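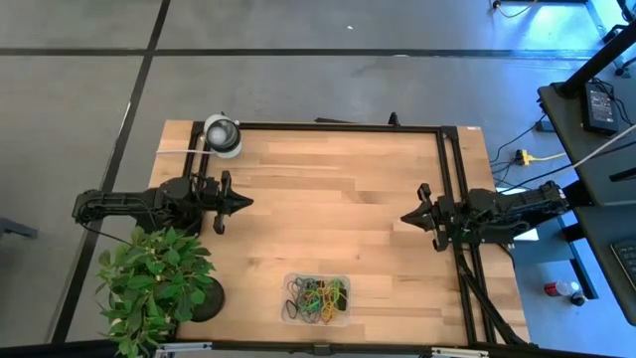

Como recolher demonstrações com elásticos numa bancada de dois braços

Este guia é para quem vai gravar demonstrações por teleoperação e tem de entregar um conjunto de episódios utilizável para treinar uma política de imitação. A tarefa é separar elásticos: tirar um de cada vez de um recipiente onde estão todos emaranhados e pousá-lo no tampo. Parte-se do princípio de que os dois braços já estão calibrados e de que o programa de gravação (usamos o Dradar) reconhece todas as câmaras.

O que é preciso

Dois braços com garra paralela de dois dedos
Uma câmara por cima da bancada, uma em cada pulso e uma lateral
Um recipiente de plástico transparente, de preferência baixo
Elásticos de várias cores e tamanhos
Espaço em disco: reserve até 2000 episódios por campanha

Passo 1. Preparar a bancada

Limpe o tampo e coloque o recipiente na zona que ambos os braços alcançam sem esticar o cotovelo. Não marque a posição com fita. Se o recipiente ficar sempre no mesmo sítio, a política aprende o sítio e falha quando ele muda poucos centímetros. Desloque-o um pouco entre episódios e rode-o de vez em quando.

Verifique os cabos dos braços. Leve cada um ao limite do percurso, devagar, e veja se algum cabo prende na estrutura.

Passo 2. Misturar os elásticos

Despeje tudo, misture com a mão e volte a encher. Faça isto no início de cada série. Durante a série basta devolver ao recipiente os elásticos retirados e mexer um pouco o monte. Um monte arrumado, com os elásticos pousados uns sobre os outros, dá demonstrações demasiado fáceis.

Passo 3. Gravar o episódio

1. Leve os dois braços à posição de repouso e abra as garras.
2. Inicie a gravação e espere um segundo antes de mexer.
3. Desça uma das garras até ao monte e feche-a sobre um elástico.
4. Suba devagar. Se vierem dois presos, use a outra garra para segurar o que está a mais.
5. Pouse o elástico no tampo, fora do recipiente, e abra a garra.
6. Volte ao repouso e pare a gravação.

Alterne o braço que começa. Na primeira campanha quase todos os operadores eram destros, e o braço esquerdo ficou com tão poucas preensões que tivemos de repetir uma semana inteira.

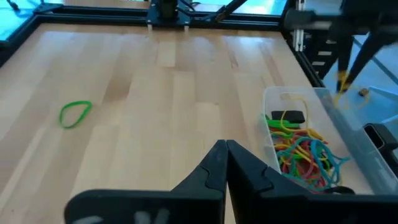 Não corrija um erro parando a gravação. Se o elástico escorregar, tente de novo dentro do mesmo episódio. As recuperações são úteis para o treino, desde que o episódio acabe bem. Só se deve interromper quando há colisão ou quando um elástico fica preso na mecânica da garra.

Passo 4. Introduzir variações

Depois de a tarefa base estar estável, acrescente um objeto pequeno e rígido. Um bloco escuro serve. Pode ficar em cima do monte, para obrigar a desviá-lo, ou no tampo com elásticos à volta e por baixo. Neste segundo caso a preensão é mais difícil, porque o elástico corre contra o bloco e pode arrastá-lo. Puxe para cima antes de puxar para o lado.

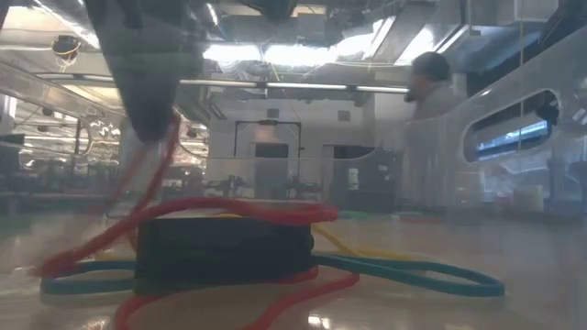 Anote a variação no campo de texto do episódio, sempre com as mesmas palavras. «Bloco no monte» e «bloco no tampo» chegam. Se cada operador inventar a sua descrição, a filtragem terá de ser feita à mão.

Passo 5. Rever e etiquetar

Reveja no próprio dia. Cada episódio recebe uma de três etiquetas: bom, recuperado ou rejeitado. Ao rever, confirme o seguinte:

As câmaras estão sincronizadas no fecho da garra
A garra não tapa o elástico em todas as vistas ao mesmo tempo
Os dois braços terminam em repouso
O texto da variação corresponde ao que se vê

Na campanha Vundholm gravámos 1454 episódios e ficámos com 736 depois da revisão. A maior parte das rejeições veio de gravações paradas cedo demais, antes do regresso ao repouso. Sinéad Dolan refez então o programa de gravação para avisar quando um braço ainda está fora de posição, e recomendo ativar esse aviso.

Problemas frequentes

A garra fecha e não apanha nada: aproxime-se com os dedos mais inclinados e apanhe uma curva do elástico que esteja levantada.

O recipiente vem atrás do elástico: encoste a outra garra à parede do recipiente enquanto puxa.

Imagem do pulso com reflexos: baixe a exposição dessa câmara e mantenha o mesmo valor até ao fim da série.

Página revista a 16 de janeiro. As instruções para exportar os episódios serão publicadas em fevereiro.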